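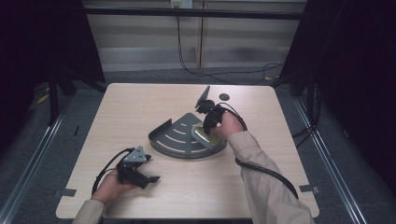
Residency diary, Sellville Municipal Archive, February, 8:40 a.m.

The reading room opened on time. Mr. Saavedra reported that box 73 of the parish correspondence has been relisted and that box 74 will follow once the missing folder slips are replaced. The catalog now stands at 928 entries.
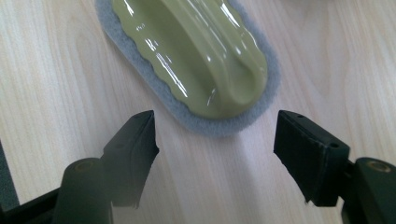

Two letters from the mill owners remain undated – the handwriting suggests one clerk, but Mr. Song prefers to leave the field blank until the payroll ledgers have been read. His view was adopted. A request for copies was received from the Ma family and granted. The room closed at 5 p.m.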